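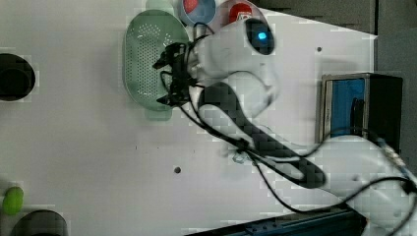

Kilto sells its tabletop handling kit as a subscription: one arm, one gripper, a controller and a library of household pick-and-place routines that is updated every month. The company, based in Gindville, shipped the first units in February and now has over 150 in the field, mostly at universities and appliance makers. The routines are built on kitchenware, and the thin-walled, perforated kind gets the most attention. A pale green colander under the black gripper is a typical target. The holes break up the depth reading, and the small handle tab leaves little for the fingers to close on.

"A mug is easy," says Kristóf Dudás, who runs product engineering. "With a colander the planner sees a surface that is partly table. Our early releases went for the table."

The current release, named Trirnitano, handles this by fitting a rim before it looks for a grasp. The operator marks the object class once, and the software then proposes up to 3 approach angles, ranked by clearance. On our test bench the top-ranked angle was usable for most rigid items. Soft plastic was less reliable. The gripper closes to a fixed width unless force limiting is turned on, and that setting sits two menus down, under Calibration.

Setup took 17 minutes from power-on to first motion, with the arm already bolted down. The manual is clear on mounting and thin on cabling. Gripper leads run outside the arm, and the supplied clips hold them well enough at low speed. At full speed we added our own ties near the elbow – a sleeve ought to be in the box at this price.

Gündoğdu, the reseller that handles support, answered both of our tickets within a working day. Kornél Barta, its service lead, says most calls concern joint limits after customers move the base without running the offset routine again. The software does not check for this at startup. Kilto says a warning is planned.

The subscription has a minimum term of 2 years and covers parts, excluding finger pads. Buyers who already own a compatible arm can license the routines alone, though the rim fitting works only with Kilto's own depth camera.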